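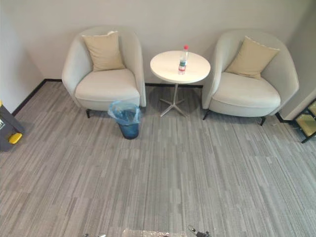 Slide 1. Can it tidy a lounge corner yet?

Speaker: Alun Yorath. Slot is 25 minutes, questions after. Torben Dreßler has the clicker.

Leave the slide up while people sit down. Start with the job: two armchairs, a side table, a bottle, a bin with a liner, carpet tiles. A cleaner would deal with it in passing. Ask the room who thinks a machine can do it unattended. Take hands, move on.

Short answer for those leaving early: parts of it, slowly, with a person within reach.

Slide 2. Four chores in one corner

Bottle off the table. Rigid, upright, red cap on a white top, so easy to find. Clear plastic below the cap is harder, as depth sensors read through it or return nothing. We grasp at the label where there is one. The bottle looks partly full, and water moves when the arm stops. Limit the acceleration.

Cushions straight. One on each chair, both tilted, beige on off-white. Low contrast. The grasp is forgiving, the placement is not. "Straight" has to be written down as an angle before anyone can test it.

Liner out, liner in. See slide 4.

Floor. Leave to floor machines. Mention the table base: four splayed feet on carpet, which a low bumper may meet before the sensor does.

Slide 3. What we ran

Zokell arm controller, Movside planning software, our own task scripts. 731 attempts across all chores, logged by Torben in October. An attempt ends when the object is where the script says it should be, or when the operator presses stop. No partial credit.

Say clearly that the furniture was not fixed down. Chairs and tables were put back by eye between attempts, as they would be in a real building.

If asked about the training data: 2211 demonstrations, all by hand control, recorded before the October runs. None of the October attempts were fed back in.

Slide 4. The bag problem

Spend the most time here. Slow down.

A bin liner has no fixed shape. It is thin, shiny and see-through, and it folds over the rim in creases that change every time. A model of the bin is of little use for finding the edge of the bag.

Removing a liner: two fingers under the fold, lift, keep the bin down with the other arm. Fails when the fingers take the rim as well and the whole bin comes up. We now check the load at the wrist before lifting past 42 millimetres.

Fitting a liner: open the bag, keep it open, get it over the rim all the way round. Opening is the worst step. The two layers cling, and the gripper takes both. A person rubs the layers between finger and thumb. Our grippers have no sideways motion at the tip, so we do it with both arms, and it takes far longer than the rest of the job put together.

Do not claim this is solved. Torben will object from the floor if I do.

Slide 5. Where the time goes

Looking: the arms stand still while the head camera works. Audiences take this for a fault. It is planning time.

Regrasping: mainly bags and cushions.

Driving between stations: small in one corner, large in a whole building.

Slide 6. Compared with the shop floor

The Furkel packing cell does one thing to one part in one place, all day, behind a guard. It is fast and dull. The lounge has no fixture and the public walks through it. Same arm class, very different duty. Buyers ask for cell speed in the lounge. Tell them no early in the conversation.

Slide 7. What I would sign off

Rigid items from a table to a known drop point: yes, with a supervisor on site.
Cushions: yes, if the client agrees the tolerance in writing.
Liner removal: trial only.
Liner fitting: no.
Anything near people sitting down: no.

Slide 8. Questions

Likely ones. Cost per corner: we do not have a figure that includes the supervisor's wages, so do not offer one. Softer fingertips: on order, untested. Stairs: outside the project.

Contact details for Torben are on the last slide. Logs on request, without the video.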